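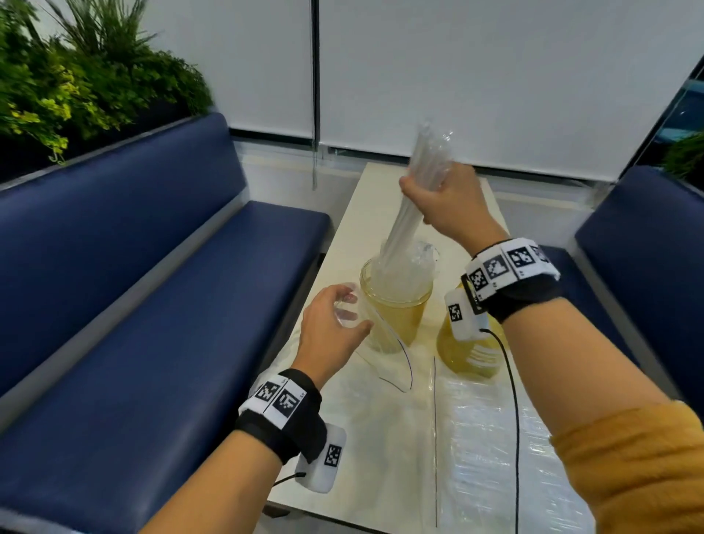 Spending the robot money (part two)

1 Aug 2018

Okay, so last time I promised you a shopping list, and I've been putting it off because the list keeps changing! In February I was certain we'd buy one Kinport arm, bolt it down and be done by summer. It's now August and I own a spreadsheet with 46 rows and no arm.

Quick recap for anyone new. I run Âu, a small cafe with booths and far too many plants, and I want a robot to take over the boring refills. Straws, mainly. They come individually wrapped in big plastic bags, and they have to end up standing in jars so people can grab one. Easy for you and me. Apparently horrible for a machine!
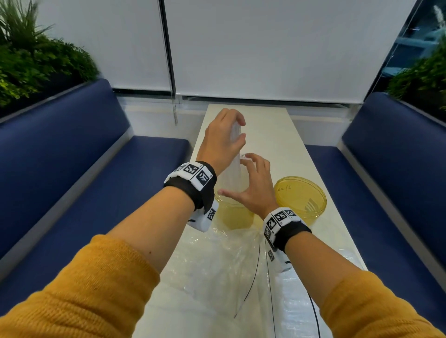
Two hands on the clear plastic, one high and one low.

That little job is what blew up my budget. The first quote was for a single arm, and I'd been nodding along to it for weeks before I sat down and thought about how the job gets done. One hand steadies, the other one feeds. Clear plastic, slippery, crinkly, see-through (good luck to any camera). So now the plan is two smaller arms from Plirinetti, which cost more together than the one Kinport did, and I've had to find the difference somewhere.

Where I found it, so far:

The fancy rolling base is gone. The arms will sit on a fixed stand at one end of a table, and I'll bring the jars to them.

The wrist units stay in. I went back and forth on these, but recording people doing the job by hand is the cheapest part of the whole plan, and I'd take more hours of that over a shinier gripper any day.

I dropped the three-year support package and kept one year. Saved 17 percent on that line, and yes, I may regret it.

Then there's a $400 line just called "bits." Cables, clamps, spare straps, jars. My first draft had 20 dollars there, which still makes me laugh.
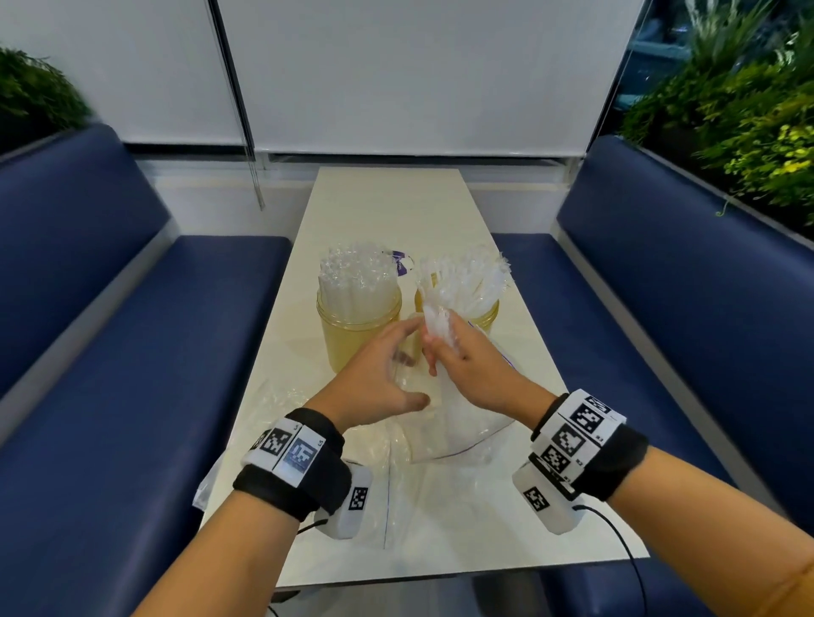
Both jars, wrapped straws everywhere.

What I haven't settled is software. Pimo is the one I like, mostly because I could find my way around the demo without calling anybody, but they charge per arm and I've just doubled my arms. I've asked if a pair can count as one. No answer yet. If they say no, I'll probably hold off on the second license and start with one arm moving while the other just holds the jar still.

Delivery is the other headache. Plirinetti wants the deposit before they'll give me a slot, and I want a slot before I pay the deposit, so we're sending each other very polite emails. If you've bought from them and got a date out of them first, please tell me how in the comments!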